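On Keeping a Household Bread Record

The practice of keeping a written record of household baking has a long history in Wistmont, where the parish almanac once set aside a ruled page at the back for that purpose. My own record began as a way of settling a disagreement over whether the loaves we made in winter were truly smaller than those we made in summer. It has continued well past that question, and readers of this site have asked on several occasions how it is organized. The following is an account of the present arrangement, together with certain changes adopted in April.

The record is kept in a bound notebook with numbered pages. Loose sheets were used at first and proved unsatisfactory. Each loaf receives one line, and each line carries the flour, the weight of the water, the time at which the dough was mixed, the time at which it went into the oven, and a short remark. The remark is limited to the width of the column. Longer observations are entered at the back under the number of the loaf.

Two flours are in regular use. The first is the strong white from the Gebreyes mill, which is sold by the sack and divided between our household and that of my neighbor, Dionysis Giannakopoulos. The second is a whole rye bought in small quantities from the Cernis market. Rye does not keep well in a warm kitchen, and no more should be bought than can be used within the month. Mr. Giannakopoulos holds a different view on this matter and stores his in the cellar, where it has so far come to no harm.

The standard loaf is made with white flour, to which 200 grams of rye are added. Earlier versions used less. The dough is mixed in the evening, left covered overnight on the shelf farthest from the stove, and shaped before breakfast. On cold mornings it is left a further hour. The oven is heated well in advance with the iron pot inside it, and the loaf is baked under the lid for the first part of the time and without it for the remainder.

A separate column, introduced in April, concerns how the bread keeps. It had become apparent that the record said a great deal about the day of baking and very little about the days that followed, although it is on those days that most of the bread is eaten. The new column is therefore marked each morning until the loaf is finished. The letters used are S for soft, F for firm, and T for fit only for toast. A loaf that reaches T is not to be regarded as a failure. Several of the best entries in the book spent the greater part of their lives under that letter.

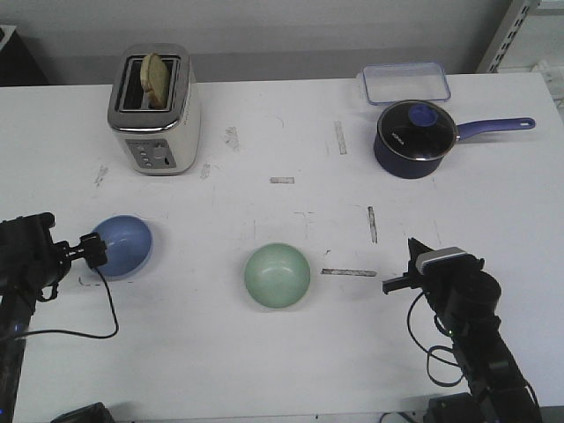 Chie Sugiyama

The matter of toast deserves somewhat fuller treatment than I have given it in the past. Bread from the standard recipe is best toasted slowly and cut to an even thickness, as an uneven slice will color at the thin end well before the thick end is warm. It should be cut with a long serrated knife after the loaf has rested on its cut face. Slices taken from the middle of the loaf are frequently too tall, and it is the custom of this household to halve them. Guests are free to do otherwise.

With regard to storage, I have tried paper, linen, a lidded crock and the ordinary bread bin. Paper preserves the crust at the expense of the crumb. Linen gives much the same result and must be laundered. The crock, which came from the Tikudley pottery and is very handsome, kept the loaf soft but left the crust leathery by the second morning. The bread bin is the least attractive of the four and is the one now in use. A full set of entries for the crock may be found on pages 13 to 20 of the notebook, and I would be glad to copy them out for anyone considering such a purchase.

Several correspondents have asked about freezing. The record contains few entries on this subject, and I am reluctant to offer advice on the strength of them. Sliced bread freezes acceptably and may be toasted directly. Whole loaves of the rye mixture have given mixed results here, with the crust tending to separate from the crumb on thawing. Further entries will be made over the winter.

The original question, concerning the size of winter loaves, has been answered to the satisfaction of one party. The entries show that loaves mixed with water straight from the tap in the cold months rose less in the same number of hours. When the water was warmed beforehand, the difference largely went away. Mr. Giannakopoulos maintains that the flour is also at fault and has asked that his objection be noted, and I have entered it at the back of the book under his name.

Those wishing to begin a record of their own are advised to choose a notebook that lies flat when open and to keep the pencil tied to it. Entries should be made on the same day. Corrections should be struck through with a single line so that the first figure remains legible, and the date of the correction should be placed in the margin. I will post the column headings separately, along with the revised quantities for the seeded loaf, once the current sack from Gebreyes is finished.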